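Endard 양팔 로봇 시뮬레이션 키트, 동아리에서 한 학기 써 본 후기

결론부터 적으면 별 다섯 개 중에 세 개도 좀 후하다고 생각한다. 우리 동아리는 가사 로봇 부문 교내 대회를 준비하면서 Endard 교육용 라이선스를 샀다. 인원은 6명, 지도 교사 없이 학생끼리 돌렸다. 판매 페이지에는 "설치 당일 첫 과제 완료"라고 되어 있는데 우리는 첫 과제까지 3주가 걸렸다. 그중 절반은 드라이버 버전 맞추느라 날렸고 나머지 절반은 매뉴얼 오타 때문이다. 관절 한계값 표에서 단위가 도와 라디안 사이를 왔다 갔다 한다. 문의를 넣었더니 다음 버전에서 고치겠다는 답만 왔고 학기가 끝날 때까지 다음 버전은 안 나왔다.

손목 시점 화면은 기대를 많이 했던 기능이다. 그리퍼를 물체 가까이 가져가면 화면에 면 몇 개와 손가락 두 개만 남는다. 처음 들어온 1학년은 렌더링이 덜 된 줄 알고 프로그램을 세 번 껐다 켰다.

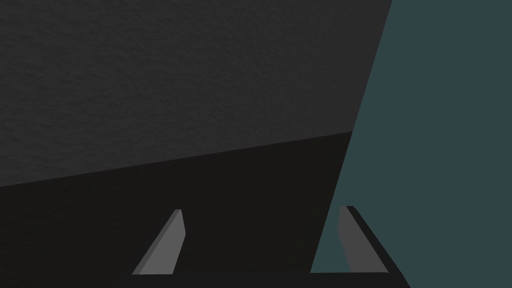 설치와 환경 구성

기본 장면은 집 안이고 가구 배치를 바꿔 가며 과제를 만들 수 있다. 장면 파일 편집기는 쓸 만하다. 다만 저장 버튼을 눌러도 가끔 저장이 안 되니 파일을 따로 복사해 두는 게 좋다. 학교 컴퓨터실 기준으로 장면 하나 여는 데 한참 걸리고, 두 명이 동시에 접속하면 서버가 자주 죽었다. 동아리방 그래픽카드 탓일 수도 있어서 이 부분은 감점하지 않았다.

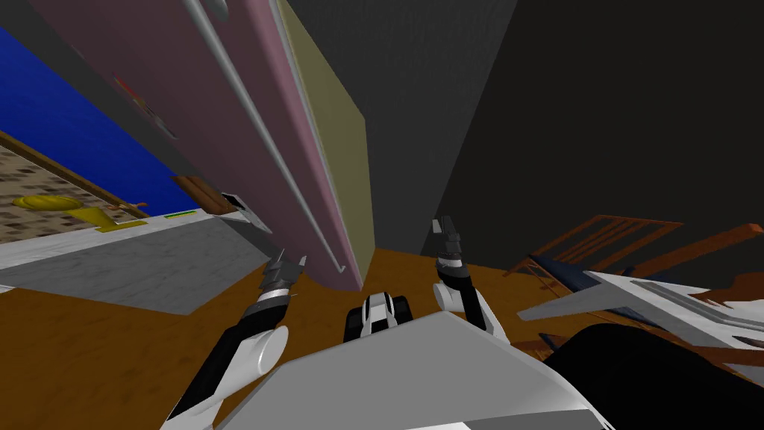

우리가 대회용으로 고른 과제는 팔 두 개를 같이 쓰는 접근 동작이었다. 몸통 위치를 먼저 잡고 팔을 뻗게 했는데, 경로 계획기가 주변 가구를 얼마나 신경 쓰는지 끝까지 믿음이 안 갔다. 가구가 몰린 곳일수록 더 그랬다. 분홍색 큰 판 아래쪽 끝 바로 밑까지 왼쪽 그리퍼가 들어가 있고 오른편에는 의자까지 있는 이런 자리에서는 여유 거리를 숫자로 보고 싶은데, 그 값을 보려면 로그를 따로 뽑아야 한다. 색감은 솔직히 취향을 탄다. 파란 벽에 노란 설비에 주황빛 마루라서 오래 보면 눈이 피곤하고, 이 색으로 학습시킨 모델이 진짜 집에서 통할지 나는 회의적이다. Vurkaletti 쪽 무료 장면을 불러오면 낫다는 글을 보고 해 봤지만 우리 버전에서는 충돌 모델이 깨졌다.

기록과 재생 기능

학기 동안 모은 시도 기록은 1267건이다. 그중 파일이 깨져서 못 쓴 게 389건인데, 이건 변명이 안 된다고 본다. 비교용으로 잠깐 빌려 쓴 Aidoo 프로그램은 기능은 훨씬 적어도 기록이 날아간 적은 없었다. 재생 화면에서 시점을 바꾸면 시간 표시가 처음으로 돌아가는 버그도 있다. 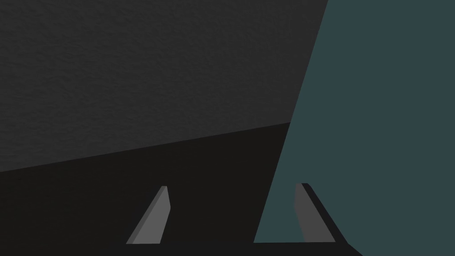 접근 거리 조절은 후배들이 제일 오래 붙잡고 있던 부분이다. 물체에 바짝 붙으면 손목 화면만으로는 깊이를 가늠할 기준이 거의 없어진다. 손가락이 벌어진 채로 오른쪽 손가락만 청록색 면 안쪽에 걸쳐 보이고 왼쪽은 검은 면 위에 있는데, 이 화면만 보고 물체까지 얼마나 남았는지 맞히라고 하면 나도 자신이 없다. 그 면에는 무늬도 글자도 없다. 외부 시점을 같이 띄우면 되지만 그러면 프레임이 뚝 떨어진다. 깊이 화면은 상위 라이선스에만 들어 있다고 해서 포기했다.

그래도 좋은 점을 적자면 양팔 예제 코드는 읽기 쉽고, 파이썬만 조금 해 본 학생도 따라올 수 있다. 역기구학을 칠판으로 배울 때보다 이해가 빨랐다는 후배도 있었다. 실물 로봇을 망가뜨릴 걱정이 없다는 것도 학교에서는 큰 장점이다.

다음 학기에는 Clostberg 체험판을 먼저 돌려 보고 정할 생각이다. 예산이 빠듯한 동아리라면 Endard는 한 달짜리로 끊어서 자기네 컴퓨터에서 기록이 제대로 남는지부터 확인하길 권한다. 연간 결제는 중간 환불이 안 된다.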